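Olosora wooden dish rack: a small thing I like far too much

Posted in Kitchen bits, by Barry Greenwood

I have had three dish racks in as many years and I've moaned about all of them. The chrome one rusted at the feet. The plastic one went a bit furry underneath (you know the sort of furry I mean). The folding one folded, usually with plates in it. So when the Olosora turned up in July I wasn't expecting to be writing much, and yet I've got two pages of notes and a slightly embarrassing fondness for it!

It's a plain little rack made of light wooden dowels, with upright pegs and a pair of feet underneath. There's no drip tray, no cutlery pot and no hook for a dishcloth. You lean your plates between the pegs and they stay put, and I find that very pleasing every single time.

I paid 18 pounds for mine from Mengate, who had it to me the next morning, well wrapped and with the screws taped to the underside. Putting it together was four screws and a bit of a wiggle. One peg was tight going into its hole and I had to lean on it, but it went home with a nice clunk and hasn't shifted.

I weighed it on the kitchen scales, as I do with everything, and it came to 418 grams. That's light enough to pick up with one hand and shove in the cupboard when people come round, plates and all if you're feeling brave.

The plates lean back at an easy angle and each one shows a good slice of itself over the one in front, so if you've got coloured ones like the Barros picnic plates they look lovely just sitting there. I've left mine out on the table between meals, next to the snack basket, and it looks like I meant it. 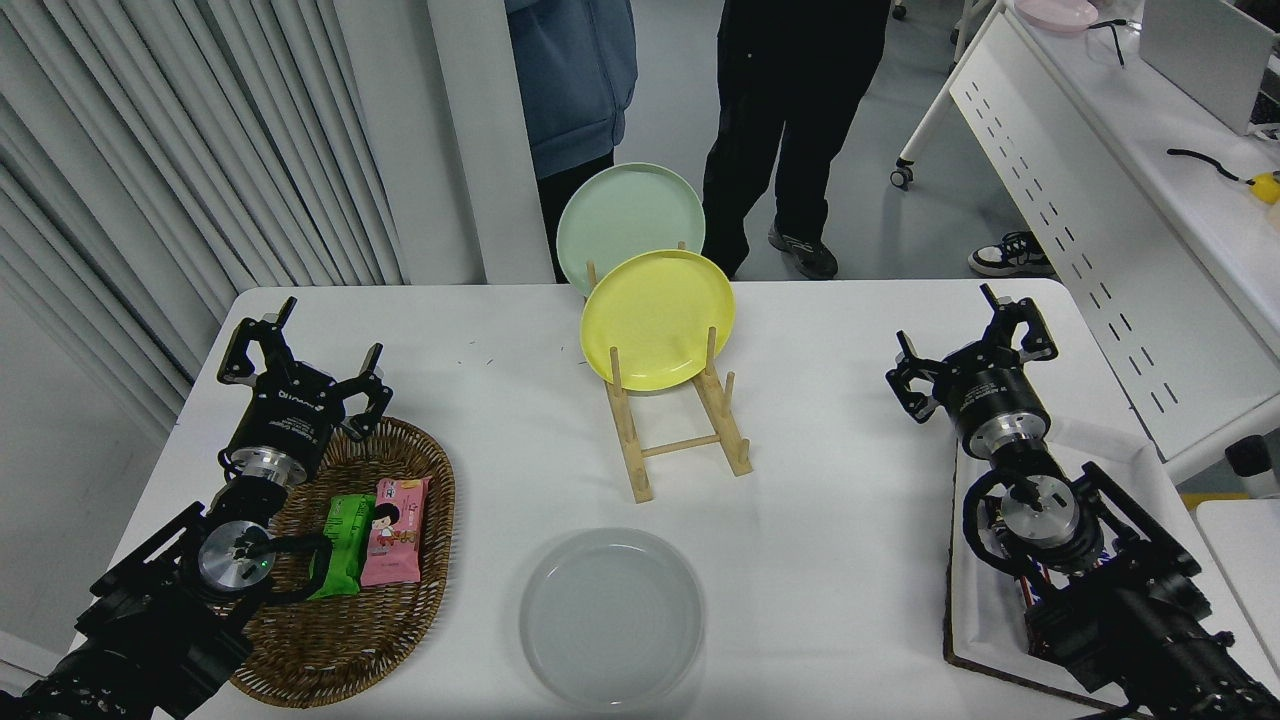
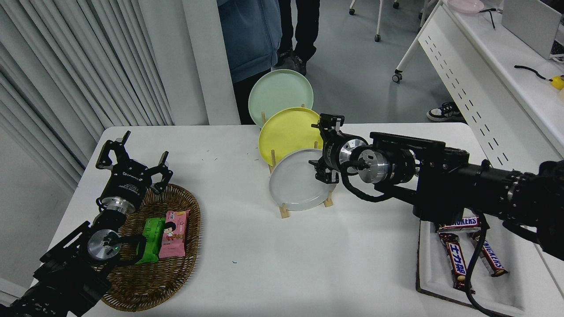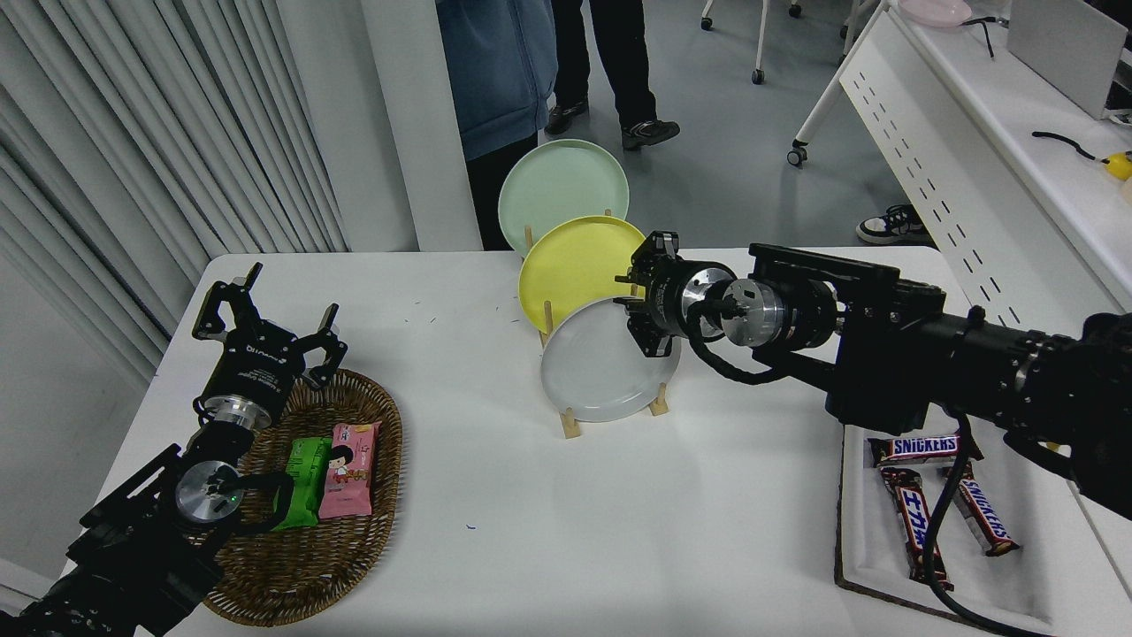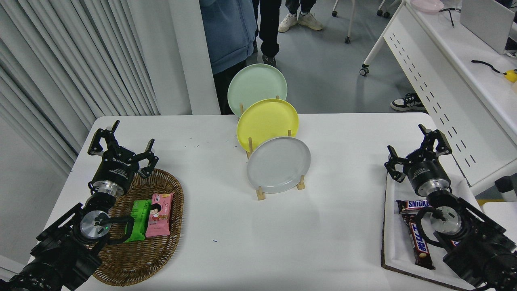

Pale green plate at the back, yellow one in front of it, and a wicker basket for the snacks.

Will it take big dinner plates?

It depends how big and how heavy. My everyday ones are 26 cm stoneware and they fit, but I only put them in every other slot or the rims knock together. Side plates and light plastic ones can go in every slot with no bother. Deep pasta bowls are a nuisance, they lean on their neighbours and you end up with half the space you thought you had.

Now, the wood. It's untreated as far as I can tell, and it does need a little looking after. I wipe the feet once the plates are put away and stand the whole thing on its side overnight. Every few weeks it gets a rub of food-safe oil. I used the Prisitell one I already had for my chopping boards, and the colour came up beautifully, a touch warmer than when it was new. Let the oil soak in properly before you put plates back, or you'll have greasy rims at breakfast.

You will want something under it if you wash up by hand. A folded tea towel does me fine. I did try it inside a roasting tin to catch the drips, and it worked, but it looked dreadful and I needed the tin.

Things I'd change: the crossbar is low down, so very small saucers can slide about a bit, and I'd have liked a rubber pad on each foot for shiny worktops. The instruction sheet is tiny too. I had to take a photo of it and zoom in.

None of that has put me off. I've bought a second one for my sister, who has a caravan and 158 opinions about storage, and she rang to say it fits on the shelf above the sink with room for the kettle beside it.

Score: 9 out of 10. One off for the saucers.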